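Search this site Search Menu

Participants wanted: teleoperation study on grasping blocks from a bin
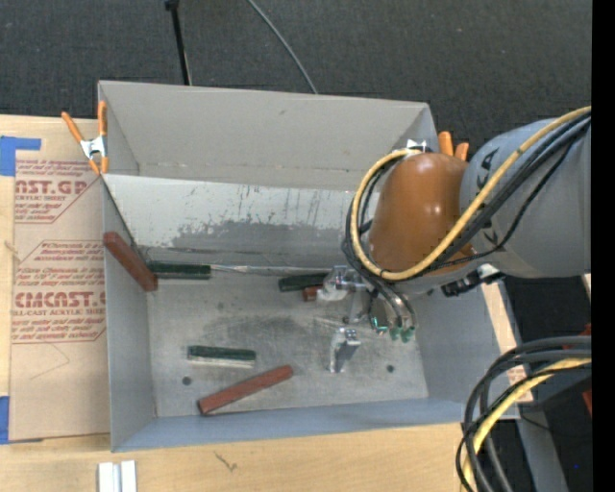
Posted by the Merer Manipulation Group | Category: Calls | Updated September

We are looking for adults to take part in a study on how people teach a robot arm to pick up blocks in a metal bin. You do not need any experience with robots. The study runs in our lab in Steltonow.

The arm learns grasping by trial and error, and most of its early attempts fail. Green and reddish-brown blocks that lie close to the walls or lean in a corner are the hardest for it. In our last round, a policy trained on 2000 unassisted attempts did worse on corner blocks than one trained on 300 attempts guided by people. We want to know whether this holds for guides who have never worked with the arm before.

What you will do

You will sit at a control station and steer the gripper with a handheld controller. After a short practice you will make 100 grasp attempts, with breaks whenever you like. Between attempts our staff will rearrange the blocks. At the end you fill in a questionnaire on how hard each part felt. One visit is enough. Morning sessions start at 9:30 and afternoon sessions at 1:30.

Who can take part

You must be 18 or older, have normal or corrected vision, and be able to use both hands. Left-handed people are welcome. If you took part in the Kahsay study last year, please do not sign up for this one.

Payment and data

There are 28 places. Participants are paid for the full session, even if they stop early. We record your controller movements and the motion of the arm. We do not record your face or voice.

To sign up, use the contact form and put "Bin study" in the subject line. Tell us if you prefer mornings or afternoons.

Related calls
Dollik: raters needed for robot motion clips
Lab technician, part time
Kahsay study: results for participants

Contact | © Merer Manipulation Group | Back to top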